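3.2 Where the cloths are kept on the counter

The second part of the study looks at kitchen textiles, by which we mean towels, dishcloths and paper products used for wiping. In the interviews from Dovport, most households told us that they have one fixed place for the towel. When we visited the same households, the towel was often somewhere else. Khunthong calls this the "resting place" of a cloth, and we keep her term in this paper.

We separate two kinds of resting place. The first is next to the vessel, where the cloth serves as a pot holder or as a place to put down a lid. The second is on open counter, where it waits for spills. A striped towel was more often named as belonging to the first kind, and a plain cloth to the second. The participants explained that the stripes help them to remember which towel may touch food.

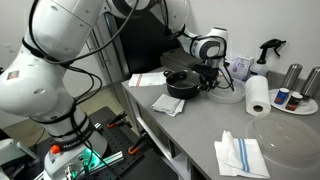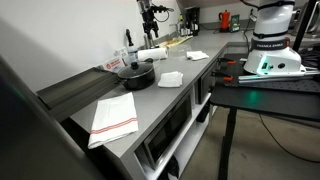 Figure 2. Red-striped white towel lying near a black cooking pot on a gray counter.

The distance between towel and pot was important for the participants. In the questionnaire, which was answered by almost 300 persons, we asked how far they would reach for a cloth while something is on the heat. The usual answer was one arm length or less. Persons who cook for a larger family accepted a shorter distance only, and several of them wrote that they keep a separate towel for each side of the stove.

Paper towel follows a different rule. It was seldom described as having a place near the vessel, even in homes where it is used every day. Radonjić found a similar pattern in his earlier work on shared kitchens, but his participants were students and had less counter space. We therefore compare the results with caution.

A limitation of this part is that 17 of the households in Brodwood were visited in October, when more cooking is done indoors. The effect of the season on the number of cloths in use is treated in Section 3.3.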